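Re: [turcotte-list] wire sorting, which bin is which

Quick one, in a rush. To answer the Kernurgate question from 16th June:

> We have 23 bags of mixed hookup wire to get through. Do you sort by
> color or by length first? And do the bins need lids?

Color first. Always. Length is a pain untill the tangles are apart. No lids, you want to drop stuff in without looking.

Purple is the odd one out here, thin stuff – check the ends before you bin it.
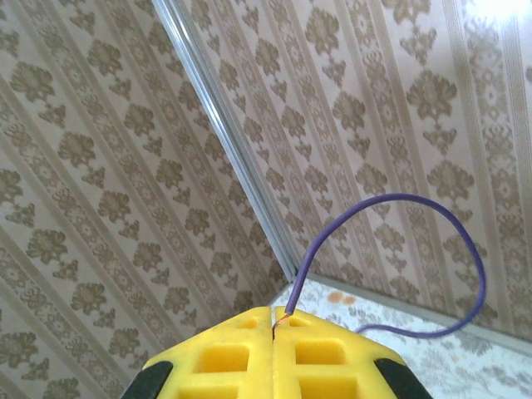

*purple, bit of bare copper at the tip*

We use three open bins in a row, black, white, yellow. Red goes in yellow. Just pick a color per bin and stick to it, I don't care which. Patterned cloth underneath is fine, tho a plain one is easier on the eyes. 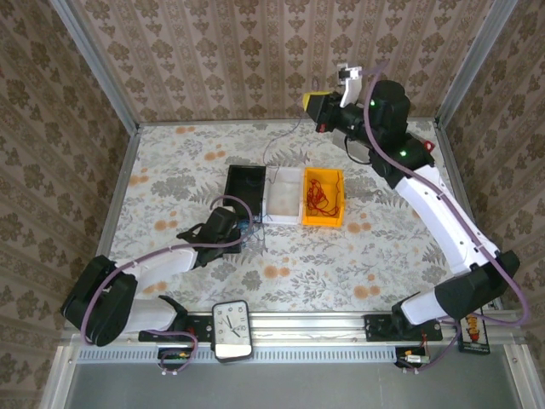

*red in the yellow bin, white one empty*

Blue is the worst. Springs all over the place. Put the bundle down in front of the bins and tease it out flat – don't yank. Watch for bits of another color caught up in it, they hide.
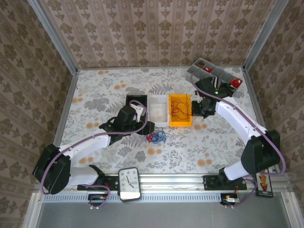
*blue tangle with some red in the left side*

Anything under 15 cm we toss in the scrap tin. Fedasum took 2 tins in April and will take more if you label them.

Drekulside people, same goes for your lot. Bag labels start at 231, pls dont reuse the old numbers.

Gotta run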